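Participants wanted: table clearing and dish stacking sessions, Tondura Household Study
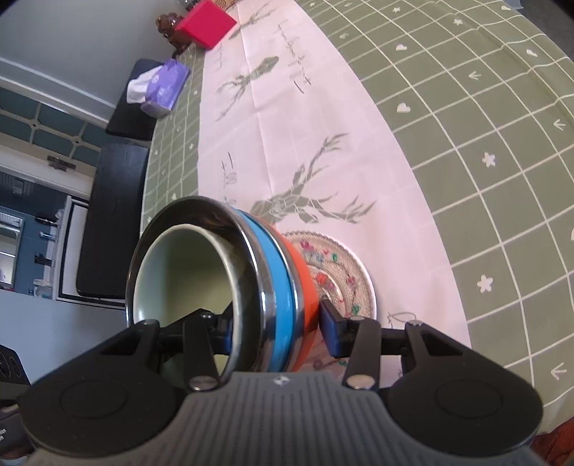 Each session lasts 40 minutes and takes place at a dining table in a furnished home in Bulville. Participants sort, nest and stack bowls and plates of mixed size and material, including ceramic and stainless steel, then return them to their starting places. Table linens stay on throughout.

Requirements:
Age 18 or over
Able to stand for the full session
Able to lift a stack of bowls with either hand
No open cuts on hands or wrists

We are filling 16 places for June. Previous experience is not needed. Sessions start at 9:00 a.m. and 2:00 p.m. Participants attend twice and are paid after the second session. Travel within Bulville is not reimbursed.

To apply, send your name, dominant hand and preferred start time to Etenesh Chala, Tondura, Room 194. Questions about payment go to Judit Jakab at the same address. Applicants will receive a reply either way.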